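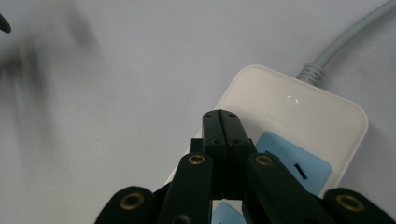

Hinosberg Patch Notes is a text collection about one video game, the racing game Hinosberg, made by the small studio Skokolside. It contains the public patch notes from the first beta until the November update, together with player comments which answer them. The game has a garage menu where the player can paint every object, and many comments are about colours. When a comment speaks of "the power strip colours", it means white plastic with light blue panels and a grey cable. We kept such nicknames as they were written.

Contents
The file notes.csv has 236 patch notes. The file comments.csv has 4000 comments, of which 2000 were labelled by hand. Each comment is connected to its note by the column note_id.

Labels
There are 3 labels: praise, complaint and other. Ilgın Avcı and Taras Pylypenko labelled the same comments separately, then discussed the ones where they did not agree. Sarcasm was difficult — if we could not decide after discussion, we used "other".

Known problems
Comments on the Algate track are too many compared with the rest. The shortcut after the second bridge was removed there, and players were angry for weeks. A model trained on this data may learn that the word "Algate" is itself a complaint, so please check for this.
The beta notes have no version number. We left the column empty and did not guess.
Some comments mix English with other languages. They are not translated.

Preparation
User names and links were removed. Spelling was not corrected. The script clean.py reads the raw folder and writes both files again — it needs the folder "out" to exist before you start.

Contact
For errors in the labels, please open an issue and write the comment_id in the title. Questions about the script go to Taras.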